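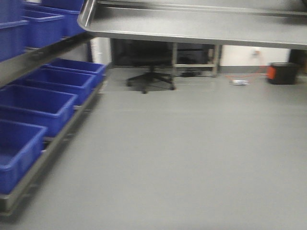

Prolstead Opens Supply Room for Shared Household Goods

The Prolstead Community Services Office has opened a ground-floor supply room from which residents may borrow household goods free of charge. The room began regular hours on Wednesday and replaces the storage closet on the second floor, which had been in use for 18 years.

The new room is fitted with metal shelving along one side, where blue plastic bins are placed on two levels, and with a stainless steel table for checking and sorting items as they are returned. The center of the floor is to be kept clear so that residents with carts or strollers can turn without difficulty.

"The closet served its purpose, but two people could not stand in it at once," said Songül Öztürkmen, head of community services. "Residents were handed a box through the door and had to open it in the hallway. We wanted a place where the contents could be laid out and looked over before anyone signed for them."

The lending program covers cooking equipment, table linens, small hand tools and bedding for visiting family members. It lists 730 items in its catalog, and 218 households are registered to borrow. Requests rise in the weeks before the September street fair, when folding tables and serving dishes are reserved well in advance.

Goods will be brought to the supply room in stages. Kitchen items are to be moved first, followed by linens and tools. Bedding will remain at the Drillen Street laundry until the second stage is complete, and residents who have reserved bedding should continue to collect it there. A total of 91 items were withdrawn from the catalog during the review that preceded the move. Most were chipped dishes or appliances with worn cords.

Each bin will hold one category of goods and will carry a printed card with its contents. Borrowers are asked to return items clean and to place them on the steel table. Items should not be put back on the shelves by borrowers. Staff will check each return against the loan record and shelve it by the end of the day.

Nurhan Karabulut, who supervises the catalog, said the loan period remains two weeks, with one renewal. Larger items may be kept for three days only. Reservations already made under the former arrangement will be honored, and existing borrower cards remain valid.

The supply room is open from 9 a.m. to noon and from 2 p.m. to 6 p.m. on weekdays. The entrance is on the courtyard side of the building, next to the bicycle racks. Residents who wish to register should bring proof of address to the front desk. Offers of donated goods should be made in writing before any items are delivered.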